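4.2 Operating rules for shared tabletop cells

The rules in this section apply to every cell in which one or more arms work over a table that staff can walk up to from any side. They were drafted for the Clonley cell in July and later taken over, with small changes, by the Edia and Flestik groups. They add to the maker's safety manual for each arm and do not replace it. Where the two differ, the stricter limit holds.

4.2.1 Speed and reach

Tool speed is limited to 200 mm/s whenever the arm is in teach mode. In automatic mode the limit is 600 mm/s, and it drops back to 200 mm/s while a person is inside the marked floor area. The limit is set in the controller. Limits set only in the task script do not count, as a script can be changed between runs without a record. When two arms can reach the same part of the table, each arm is given its own zone, and only one arm at a time may hold the lock on the overlap.

4.2.2 Objects and starting state

Light, open-topped objects are preferred for early trials. Objects are placed by hand with all arms stopped. Fingers are opened before the first approach and checked for cracks at the base of the ribs. Objects to be grasped must stand upright on the table unless the task sheet says otherwise. If two objects stand close together, the sheet names the target by color and states the order of approach.

4.2.3 Cables

Cables on moving links are checked by hand through the full range of each joint before a new task is run. A cable that lies on the table must have enough slack for the longest move in the task, and its path is written on the task sheet. Warning labels on the arm are left uncovered and are replaced when they can no longer be read.

4.2.4 Views

Each cell is recorded from at least 2 viewpoints. A fixed view records the arm and its surroundings. A wrist view records the fingers and the target. Neither is enough alone: an arm may block the fixed view of an object, and a wrist view leaves out most of the arm that carries it. Both streams are stored under the same trial number, and a trial with one stream missing is marked as incomplete. Of the 135 trials checked against these rules, all were held to the same storage format (Oral, version 2).
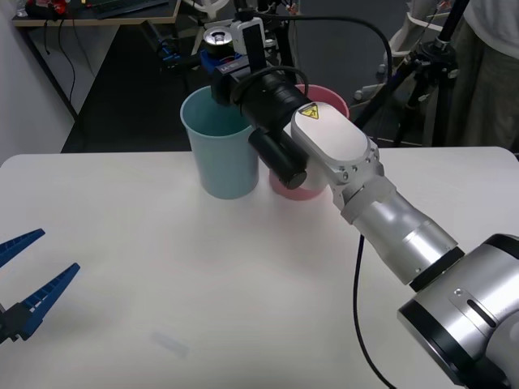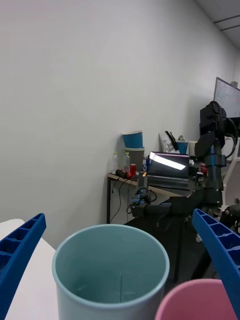 Figure 3. Views of the cell with a blue and a pink cup as objects: fixed view (first) and wrist view (second).

4.2.5 Stopping and restart

Any person in the room may stop a trial. After a stop, the operator writes down the cause, clears the table, and returns each arm to its home pose at teach speed. A trial that was stopped is not resumed from the middle. It is run again under a new number, and the old record is kept.

Comments (3)

cellnotes
Does the 600 mm/s limit apply at the tool flange or at the fingertip? With long fingers the difference is not small when the wrist turns.

author
At the fingertip. The wording in 4.2.1 should say so and will be changed in the next version.

rk_bench
We use a similar zone lock. It is worth adding what happens to the lock after a stop. Ours stayed with the stopped arm and the other one could not go home.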